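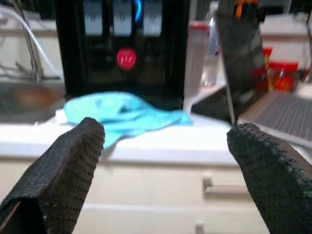 Consuelo Arango
28 April 2021

Right, new pads are on! I did both fingers last night after everybody had gone home, and this morning I got the gripper over to the kitchen end of the workshop before the tea rush, so I could have the worktop to myself for a bit. Black mesh this time, the dotted stuff, off the roll Pernura sent us back in January and which I had completely forgotten we owned (it was under the bench with the offcuts). It cuts with ordinary scissors, which is more than I can say for the last lot.

One corner on the left pad has folded. I can see it in the wrist camera view every single time now and it's driving me mad. I think I trimmed that side too long and then squashed it when I closed the fingers to check they met. Not going to peel it off today, because the glue wants leaving alone, but if you're next on the rig please don't pick at it!

So, the cloth. I know we said we'd start with something stiff, but I wanted to find out what the new pads feel like on something floppy, and the pale blue cloth was there. I bunched it up and left it near the front of the counter with a bit of it hanging over the lip. My thinking is that the overhang gives the fingers something to come at from the front without having to scrape along the top. The old rubber used to catch on the worktop and judder, and I never did get the approach height right for it.

Lighting is a pain, as ever. White worktop, cream drawers, and then that great black water dispenser right behind everything. The exposure goes hunting about whenever the arm tips up or down. I've fixed it at a setting that keeps the cloth looking blue and I'm living with the shadows under the taps. The little blue light on the dispenser comes through very bright, so if the colour finder starts chasing something above the cloth, look there first. I've told it to ignore everything in the top part of the picture for now, which is a cheat, but it's my cheat and it's written down.

Laptop is on the counter to the right, closer than I'd like. Please keep it on that side. The power lead won't reach the other way and I don't want it anywhere near the sink.

Numbers for whoever copies this into the big file: closing speed 14, grip limit 44, wait 2 seconds before the lift. Speed 100 is for bench tests with nothing in the fingers, and I mean nothing. I've left the Skamden driver board as it was. The Milenetti one is still in its bag and I'd quite like a second pair of hands for the swap, it's a fiddly connector.

Still to do:
trim the folded corner and run a bit of glue along it
try the same approach with the cloth laid flat
label the spare pads left and right
ask Pernura what the mesh is called so we can order more

Kettle's on, back at it after lunch.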